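Running Ethernet Cable Under the Floor to a Second Access Point

Updated November 2025

A second access point works best on a wired backhaul. These steps cover a single Cat6 run from the modem cupboard to a far room in a house with a crawl space. In Australia, fixed cabling must be done by a registered cabler, so treat the routing steps as planning notes.

Measure the route first, including both vertical drops, and add two metres at each end for termination. Keep the total under 90 m of solid-core cable. Stay at least 50 mm clear of mains wiring, and cross it at right angles where a crossing can't be avoided. 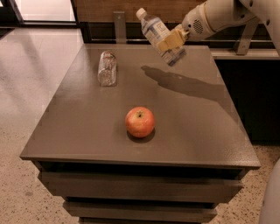 Clip the cable to the side of the joists every 55 cm. Don't pull the clips tight - a flattened jacket changes the pair spacing and can drop the link to 100 Mbps. Label both ends before terminating.

Terminate to T568A or T568B, using the same scheme at both wall plates. The Jesden plates used for this run are colour-coded for both. Test all eight conductors, then connect the access point.

On the Plirkora controller:
Set the mode to Access Point.
Turn off DHCP.
Copy the SSID and password from the main router.
Choose a different 5 GHz channel.

Save and reboot. The port LED should show a gigabit link.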